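Why I Started Reading Cookbooks in Bed

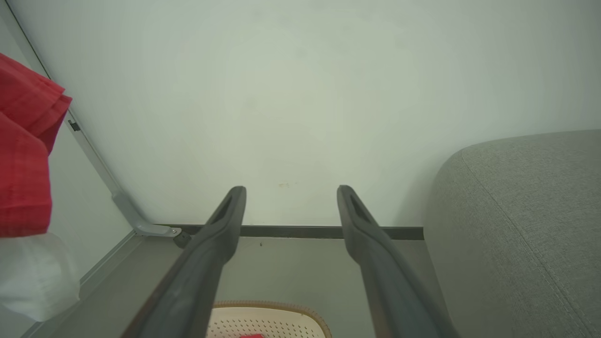 I blame the July heat. It was too sticky to sleep and too late to start a movie, and the only book within reach was a fat old soup cookbook I'd picked up at the Sendetti flea market for 3 dollars. So I opened it in the middle, somewhere in the chowders, and I was still going at two in the morning (with work the next day, of course).

I'd never read a cookbook straight through before. I'd look up the thing I wanted, get sauce on the page, and put it back. But this one has 700 recipes and an opinion about every single one! The author can't stand celery leaves. She thinks most people are cowards about vinegar. On page 144 she stops in the middle of a split pea soup to complain about her sister-in-law's dumplings, and then goes right back to the peas like nothing happened. I laughed so hard I woke the dog.

Since then I've been hooked. I keep a stack by the bed, mostly secondhand, and I read them the way other people read mysteries. My favorite right now is a spiral-bound thing put together by a church in Bravulside, where at least a dozen families sent in the same potato casserole and somebody printed every version. One calls for crushed crackers, one for cornflakes, and one just says "topping" and leaves you to it. I've read that chapter twice and I still couldn't tell you which one I'd make.

And I don't cook much from any of them! My husband asked when he was going to see some of this soup and I made him grilled cheese. I did try the vinegar thing, a good splash in plain lentils right at the end, and okay, she was right, I'd been a coward.

If you want to try this, skip the glossy new ones with a photo on every page. They're too heavy to hold over your face, for one thing. Get the plain ones with handwriting in the margins. Mine has "NO" next to the clam bisque in blue pen, underlined, and I think about that a lot.

Next up is a canning book from the 25-cent bin at Mensah's. I don't own a single jar.

Print this post | E-mail this post

We use cookies to remember your settings. By staying on this site you agree to their use.

Contact | © Soup Before Bed | Back to top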